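**Ticket 605 — stacking task, red cube pushed off the marker on place**

Opened by: Ilari Laitinen
Assigned: Ojārs Butkienė
Project: Batitz (student manipulation project, November demo)
Status: open, workaround in use

The arm picks cubes without trouble, but when it brings the second cube over to the square marker it sometimes nudges the one that should stay put. Task order is red to the marker, yellow on red, green on yellow. Pictures are from the bench, one from the side and two from the wrist.

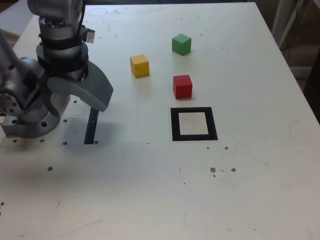
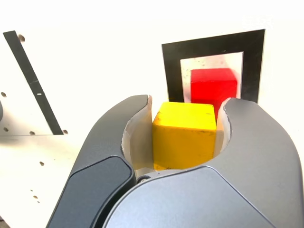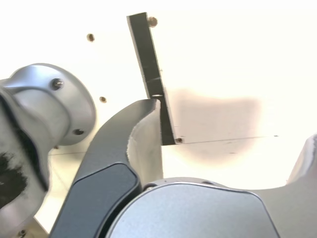
## What we see

- Red gets placed inside the black square and released fine.
- Yellow gets picked and carried over. In the second picture it is between the fingers with red right behind it.
- On the way in, the arm comes over the marker too low and the bottom of the yellow cube catches the top edge of red.
- Red slides or turns. After that the stack is off center and green falls.

It doesn't happen every run. We did a batch of 50 full runs on the Pivex controller build and 2 of them failed during the first half. The rest of the failures came late, after the arm had been on for a while.

## Tried so far

1. Re-ran the wrist camera calibration. No change.
2. Lowered the approach speed. Red still moves, just more slowly.
3. Swapped the yellow and green cubes in the task order. Same failure with green, so it isn't the cube.
4. Looked at the liners inside the fingers. They are ragged along the top edge where they come out of the shell (second picture, both sides). Ilari thinks a cube can sit a little lower in the grip on some picks. Not proven.
5. Checked the base bolts. All tight.

## Notes from Ojārs

The place height comes from a fixed number in the config that was set by whoever had the project last year. It assumes the cube is gripped at the middle. If the grip is high on the cube, the bottom hangs lower than the planner thinks and there's almost no clearance left.

I also found that the Hevement motion script plans straight from the pick to the place pose with no waypoint above the stack. I added one. The move is longer now and the planner timeout had to go up to 4000 ms or it gives up before finding a path.

With the waypoint in, red stays where it was put on every run I did last night — but that was a short session with a cold arm, so I don't want to close this yet.

## To do

- [x] Add waypoint above the marker
- [x] Raise planner timeout
- [ ] Replace finger liners, both sides. The spare sheet should be in the Pitkänen drawer
- [ ] Measure grip height after each pick and log it
- [ ] Repeat the long batch with the arm warmed up
- [ ] Move place height out of the config and compute it from the grip

## Comment, Ilari, 2nd August

Spare liner sheet is not in the drawer. I've ordered more. Please leave the old ones on until they arrive, and don't trim the torn edge. Keep the waypoint branch separate from main for now, the sorting group is using main.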